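The Case Against Putting the Lid On

Chathurika Siddiqui does not believe in lids. She will sell you one if you insist, and the shop she runs under the name Jakness carries plenty of them, but she would like you to think about it first.

"Ask people where their lids are," she says. "They go quiet. Then they open a drawer and something falls out."

I came to see her on a Saturday morning because of a short guide she had handed out to customers in May, four pages on how to keep small things on a table or counter. It got passed around more than she expected. The advice in it can be boiled down to this: things you use every day go in an open bowl, things you use once a week go in a round box with a lid, and everything else leaves the table. I have read a lot of storage advice and followed very little of it, and I told her so before I sat down.

She seemed pleased. "Good. Most of it is written to sell you a box."

Isn't hers?

"Mine is written to sell you one box. You can do the math on that."

The bowl is the part she cares about. She likes a plain one in a light color, wide enough to get a whole hand into. Keys, clips, a roll of tape, whatever your household keeps losing. She says a bowl shows you its contents from across the room, and when it gets too full it starts dropping things and you have to deal with it. A lidded box hides the problem until you move house.

I pointed out that a bowl full of clips and tape looks like a mess. She agreed that it does. "It's a small mess and you know where it is," she said. I wrote that down without being sure it counts as an argument.

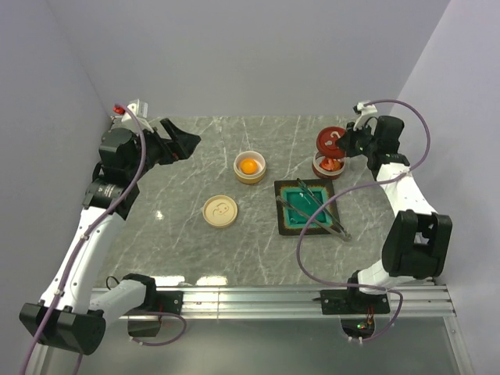
Bowl toward the left, red container open: a marble tabletop set up with both kinds of storage.

Her business partner, Anwara Nanayakkara, takes the other side. She joined us halfway through a pot of tea and disagreed with nearly everything before her coat was off. Nanayakkara does the buying for the shop, and she is the reason there are lidded boxes on the shelves at all.

"Chathurika lives alone," she said. "I have two kids and a dog. An open bowl in my house is a snack bar."

Her preference is for round containers in a strong color, red if she can get it, with the lid in the same color. She claims people put a lid back when it plainly belongs to the thing next to it, and leave it lying around when it could belong to anything. I asked how she knew. She said she had watched her own family for years. I asked whether her family might be unusual. She allowed that they might.

The question of symbols on lids took up more of the morning than I would have guessed. Siddiqui can't stand them. A lid with a picture or a sign printed on it, she says, is telling you what belongs inside, and after a month it is wrong. Nanayakkara thinks a mark helps children, even one that tells them nothing about the contents, simply as a thing to look for. They have plainly had this conversation before, and each of them finished a sentence or two for the other.

Where they agree is on the table itself. Both like a hard, smooth surface that wipes clean, and both are wary of pale stone in a kitchen. Nanayakkara tried a sample from a supplier called Marikar, left half a lemon on it overnight and sent it back. Gray with some veining in it is more forgiving, in her view, because you stop seeing the crumbs. Siddiqui wants to see the crumbs.

I asked whether any of this had been tested on people who hadn't already walked into a storage shop. There was a survey, it emerged. They left cards on the counter and got 32 back. Of those, 29 said the guide had been useful.

Nanayakkara laughed before I could say anything. "They were standing right in front of us when they filled them in."

Siddiqui was a little more defensive. Her point was that three people had said no to her face, and that those three had written the longest answers. One wanted to know what you do with batteries. She still doesn't have a reply she likes. She used to say the box, and now says the bowl, with tape over the ends, and Nanayakkara thinks they shouldn't be on the table in the first place.

There is a second guide coming, on drawers, under the working title Homska. I asked what the word meant and was told it had been the name of a shelf they stopped carrying. The draft I was shown had a whole page on dividers with a line drawn through it.

When I got home I put a cereal bowl by the front door. It has my keys in it, along with two receipts, a dead pen and somebody's button. I haven't bought the box. Siddiqui told me to give the bowl a month and then tip it out on the table, and I'm told to expect a phone call from Nanayakkara if I do it with the dog in the room. I don't have a dog, but she didn't ask.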